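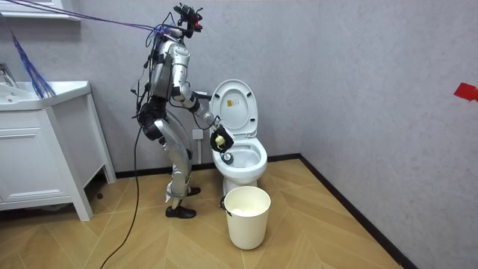

Keeping Household Waste Out of the Ocean
Posted 3/4/26 by Lena Pawlak

Most of what reaches the coast from a house goes by way of the drain, the laundry or the driveway. The tips below are the ones we send to new readers of the Moynihan shore newsletter, with a few additions from the March mailbag.

Bathroom

Only toilet paper and human waste should be flushed. Wipes go in the trash, including the ones marked flushable. So do cotton swabs, dental floss, bandages and contact lenses. A small lidded bin next to the toilet makes this easy to stick to.

Old medicine should not go down the toilet or the sink. Many pharmacies take it back. If yours doesn't, ask the town when the next drop-off day is.

Kitchen

Let bacon fat and frying oil cool, pour them into a can and put the can in the trash when it is full. Wipe greasy pans with a paper towel before washing. A mesh strainer in the sink catches rice and coffee grounds, and it can be emptied straight into the compost.

Yevhen Zhuravel wrote in to say that he freezes his grease can between uses so it doesn't smell. An old yogurt tub works too, as long as the fat has cooled first.

Laundry

Fleece and other synthetics shed tiny fibers in the wash. Wash them less often, in cold water, on a short cycle, and run full loads. An add-on filter for the drain hose will catch a good part of the fibers. Clean it when the water starts to back up, and put the lint in the trash - don't rinse it in the sink.

Garage and yard

Wash the car on grass or gravel, or take it to a car wash that treats its water. Water from the driveway usually runs to the storm drain, and in many towns that drain empties into the nearest creek with no treatment at all.

Sweep up fertilizer that lands on pavement. Check the forecast and hold off if heavy rain is coming.

Clean paintbrushes used with latex paint in an indoor sink. Leftover solvent goes in a sealed, labeled jar until the next hazardous waste day.

Beach bag

Pack food in containers with lids that snap shut. Bring one bag for trash and a second for anything you pick up on the way back to the car. Fishing line should be cut into short pieces before it goes in the bin.

Corrections and tips can be sent to Fiachra Coughlan at the newsletter desk. The next page covers boat bottoms and hull paint.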